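검색어를 입력하세요 검색

투명한 물체 앞에서 인식 모듈이 하는 거짓말

2022년 7월 31일

인쇄하기 | 이메일로 보내기

요즘 Givness라는 인식 패키지를 만지고 있다. 소개 문서에는 투명 물체도 별도 튜닝 없이 잡는다고 적혀 있다. 나는 이런 문장을 보면 일단 포장용 테이프부터 꺼낸다. 유리컵은 다들 데모에서 쓰니까 학습 데이터에도 잔뜩 들어 있을 테고, 투명 테이프 롤은 그렇지 않을 것 같아서다.

철제 선반에 롤을 세워 두고 돌려 봤다. 신뢰도 임계값은 기본값인 70으로 뒀다. 노란 롤은 잘 나온다. 투명 롤은 마스크가 안쪽 심지에만 붙고, 정작 집어야 할 바깥 테두리는 배경으로 빠진다. 임계값을 55로 내리면 테두리가 조금 살아나는 대신 선반 앞턱에 비친 얼룩까지 물체로 올라온다. 아연도금 철판이 반사를 심하게 하긴 한다. 그런데 창고 선반이 원래 다 그렇지 않나. 무광 검정 테이블 위에서만 되는 인식을 어디에 쓰라는 건지 모르겠다.

더 거슬리는 건 그 뒤쪽이다. 플래너로 쓰는 Dason은 마스크를 받으면 의심 없이 중심점을 계산한다. 심지만 잡힌 롤이면 반지름을 절반쯤으로 알고 접근 경로를 짠다. 옆 롤과의 간격이 실제보다 넓다고 믿으니 충돌 검사도 태연하게 통과한다. 로그에는 성공이라고 찍힌다. 시뮬레이션에서 300번을 돌려 전부 초록불이 떴다는 그래프를 예전에 본 적이 있는데, 충돌 검사기가 틀린 형상을 보고 있으면 초록불은 얼마든지 켜진다.

깊이 값을 채워 넣는 후처리를 쓰면 된다는 의견도 읽었다. 해 봤다. 구멍은 메워진다. 다만 가운데가 뚫린 롤의 구멍까지 같이 메워져서 납작한 원판이 된다. 손가락을 심지에 넣어 드는 파지 후보가 통째로 사라졌다.

사람이 두 손으로 롤을 다루는 시연 영상에서 접촉 위치를 배우자는 Fukari 쪽 접근은 그나마 말이 된다고 생각한다. 손가락이 바깥 면에 얹혀 있으면 적어도 거기에 면이 있다는 건 알 수 있다. 물론 이번에는 손이 물체를 가린다. 투명한 데다 손 뒤에 반쯤 숨은 롤을 몇 개로 세는지 시켜 보면 프레임마다 답이 바뀐다. 추적 ID가 세 번 갈린 구간도 있어서 그 부분은 그냥 손으로 라벨을 고쳤다. 자동 라벨링 도구라는 Soltani를 켜 놓고 손으로 고치고 있으니 기분이 묘했다.

12월에 새 버전이 나온다고 한다. 변경 예정 목록에 '반사 표면 강건성 개선'이 한 줄 있던데 수치는 없었다. 나오면 같은 선반, 같은 임계값으로 다시 돌려 볼 생각이다. 그때까지 우리 설정 파일에서 투명 롤 클래스는 꺼 둔다.
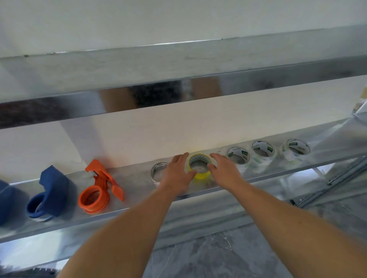
선반 위 노란 테이프 롤로 향하는 두 손. 양옆은 투명 롤.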